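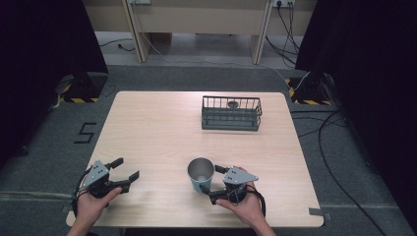
Plardale Award Plaques and Desk Trophies

The Plardale range is made for staff recognition programs, regional business awards and office service milestones. It includes wall plaques, standing desk trophies and certificate holders, all with a matching engraved plate so that winners and runners-up in the same program receive pieces that look like a set.

Engraving

Each plate holds up to four lines of text. The usual layout is the award title, the recipient's name, the category and the year. Logos are engraved in one color from a vector file. Send names in a spreadsheet, one recipient per row, spelled exactly as they should appear. We engrave what is in the file and do not correct capitals or accents.

A proof is emailed before any plate is cut. Changes at the proof stage are free. Changes after approval are charged at the price of a new plate.

Ordering for an event

Standard orders ship 15 working days after the proof is approved. Orders of more than 400 pieces are scheduled separately, so please contact the Ploddale office before you fix a ceremony date. If winners will not be known until the night, order blank plates with the trophies and return them for engraving afterward. Return shipping on plates is included.

Price breaks apply at 500 and 1000 pieces. Plaques and trophies can be combined to reach a break. Certificate holders are counted separately.

Finishes

Vukska: matte black with a silver plate.
Lykkegaard: light oak with a brass plate.

The Lykkegaard finish is real wood and the grain varies from piece to piece. Extra pieces ordered later may not match the first batch exactly.

Care

Wipe with a dry cloth. Do not use glass cleaner on the brass plate.

Prices were last updated in February 2022. Quotes issued in January remain valid for the period printed on them. Sample pieces are available on loan to account customers in either finish, with a blank plate fitted.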